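## Wool batting or cotton for a hand quilted throw?

**Domivow** · July 8, 2023

Hi all, I've finally finished piecing my scrap throw (306 patches, and I think I remember where every one of them came from!) and now I'm stuck on the batting. I've always used cotton because that's what my mother used, but this one I want to quilt by hand, and my guild friends keep telling me wool is like stitching through butter. It will get washed a lot, it's for the couch, and I'm a little nervous about wool in the washer. What would you do?

The kitchen end, where I do my basting for lack of a bigger floor:
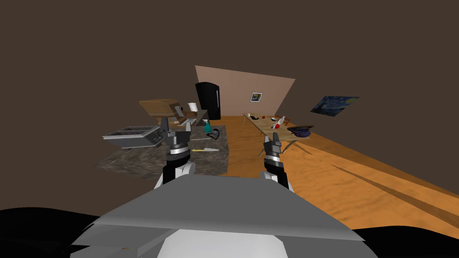

*Granite island on the left, toaster at the far end*

---

**Lavoie**

Oh, wool, wool, wool! I switched two winters ago and my wrists thanked me. It needles so easily, and the stitches sink in and give you that lovely puffy look. I wash mine on cold, gentle cycle, and lay them over the rack to dry. Just read the package first, they aren't all treated the same way.

---

**Menico**

I'm going to be the grump and disagree, with affection. For a couch quilt that gets washed a lot I would stay with a thin cotton every time. It drapes better, it gets softer with each washing, and you won't lie awake over somebody putting it in with the towels on hot. Wool is beautiful, but I save it for show quilts and beds. I hand quilt cotton just fine with a size 10 needle and good light.
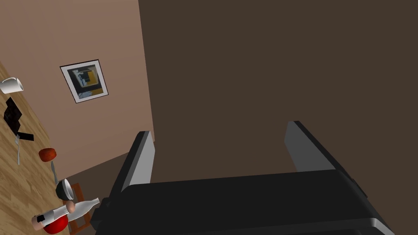
And whichever you pick, baste more than you think you need to. I put my lines a hand's width apart, starting from the middle, and I still get a pucker now and then if I hurry.

---

**Lavoie**

Menico, we'll never agree on this one, but you're right about the basting!

---

**Skerow**

Could I put in a word for the blends? I've had good luck with 80/20, and it's a nice halfway house if you can't decide.
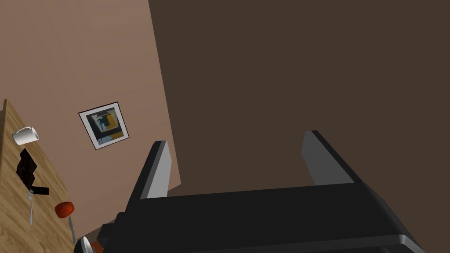 Whatever batting you go with, do make a little practice sandwich first, with your real fabric and thread, and put it through the wash. For the thread I'd think about going darker than the usual cream. That dark brown of the wall would look so warm on a scrappy top, and it hides a wobbly stitch on the busy prints too (ask me how I know).

---

**Domivow**

You're all so kind. I'm going to make 2 practice sandwiches, one wool and one cotton, wash them both, and see which I enjoy stitching more. Brown thread hadn't crossed my mind, but I have a big spool left over from June, so I'll try that as well. Will report back!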